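**Akanda is building cars again, and I get to tell you about it**

KUNETTI - I've written a fair number of press releases in my time, and most of them start with somebody being "delighted to announce." I'm going to skip that and just say it: Akanda is back in the car business, we have a new owner, a new design chief and a new two-seater called the Halimis, and I've been grinning for a week.

I'm Menaka Dissanayake, and I run communications here at the Kunetti works. I've been with Akanda long enough to remember the old brochure with the yellow coupe on the cover, and long enough to remember the years when we didn't print a brochure at all. If you cover cars for a living you probably have a story about us from that stretch. Some of them were even fair.

So what's changed? In short, Pusumden bought us. They make axles and gearboxes, mostly for delivery vans, and when the sale went through last spring plenty of people figured they wanted the land and the machine shop and would let the badge go quietly. Instead they paid off our suppliers, reopened the paint line and told us to come back with a car. Then they gave us money to do it (which, if you've worked at a small carmaker, you'll know is the part that usually gets left out).

**Who's drawing the cars**

The first hire under the new ownership was Guangming Hou, who joined us as design director. Guangming came over from a truck maker, and I'll admit I had my doubts when I heard that. Sports car people can be snobs. But he walked into his first meeting with a sketch on the back of a parking receipt, and that sketch is pretty much the Halimis - long doors, short tail, a low nose that you'd know as an Akanda from across a parking lot.

"I didn't want to copy the old coupe," Guangming told me when I asked him for something I could print. "People loved it because it was small and light and it looked like it was having a good time. So I kept those things and threw out the rest. I also made the doors open wide enough for a grown adult, because I am a grown adult and I was tired of crawling out of sports cars in front of my kids."

I left that quote in exactly as he said it. He asked me to take out the part about the kids and I said no.

His team is small, and they sit next to the engineers, with one long table and one coffee machine between them. There has been some yelling over the height of the hood. The engineers wanted it a little higher to clear the top of the engine, Guangming wanted it lower, and in the end they moved the engine back and changed the shape of the air intake. It took an extra month. The nose looks great.

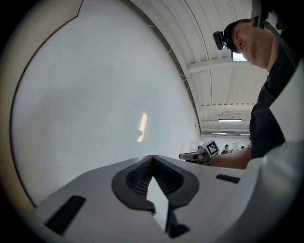 *Page last changed: April, 4:15 p.m. - delivery details updated*

**The car itself**

The Halimis is a two-seat, rear-drive sports car with a manual gearbox as standard. It weighs 1000 kilograms, and I can tell you that number was fought over gram by gram. The door pulls are fabric straps. The seats are thin, but I drove down to the coast and back in one and my back was fine. There's a screen in the dash for maps and music, and there are real knobs for the heat and the volume, which you can work with gloves on!

Power comes from a four-cylinder engine that makes 158 kilowatts. I know some of you will write that other cars at this price have more. They do. They're also a lot heavier, and I'd ask you to come and drive ours on the road behind the factory before you file. It's a bumpy, twisty little road with a nasty dip by the feed store, and it's where every Akanda since the first one has been set up. The suspension crew must have done that dip more times than they've had hot lunches.

The gearbox is the first piece of the car to come out of Pusumden's own plant, and it's a good one. The shift is short and a bit stiff when it's cold, then it loosens up nicely. Being owned by a gearbox company turns out to have its uses.

You'll be able to order it in nine colors. Yellow is one of them, of course. There's also a dark green that looked dull to me on the sample card and wonderful on the finished car, and a pale blue that I've already picked for myself if my bank agrees.

**How many, and when**

We plan to build 3000 cars in the first full year. That's small by most standards and big by ours. The old line never ran at that pace, so we've added a second shift in final assembly and brought back a good many folks who used to work here. Walking in on the first morning of that shift and seeing so many people I knew was a very nice moment, and I won't pretend I kept it together.

Orders open this month through Akanda dealers. Customer cars start leaving Kunetti in the fall, with dealers getting their demo cars a few weeks before that. If you put down a deposit on the canceled coupe and never got a car, please talk to your dealer first - Pusumden has agreed to honor those deposits in full against a Halimis, and those orders go to the front of the line. We owed people that.

Prices will be posted when the order books open. I've been asked for them a dozen different ways already and I'm still not telling.

There is more to come after the Halimis. Guangming has something under a sheet in the back of the studio and he gets twitchy when I walk past it. All I'm allowed to say is that it has more than two seats. An open-top Halimis is being looked at too, though it hasn't been signed off, so please don't write that it has.

**Come and drive it**

We're holding press drives at Kunetti all through next month, mornings and afternoons. You'll get the car, a full tank, a map with the feed store marked on it, and lunch in the staff canteen with the people who built the thing. Guangming will be around for interviews on most days, and the chassis engineers will talk to you for as long as you let them.

To book a slot, or to ask for technical sheets, write to the Akanda press office and put "Halimis drive" in the subject line so I don't lose you. I answer the mail myself. If you need a car for longer than a day, tell me early, as the two long-loan cars are going fast.

**About Akanda**

Akanda designs and builds lightweight sports cars in Kunetti. It is wholly owned by Pusumden, a maker of axles and gearboxes for commercial vehicles.

**Press contact:** Menaka Dissanayake, Communications, Akanda, Kunetti works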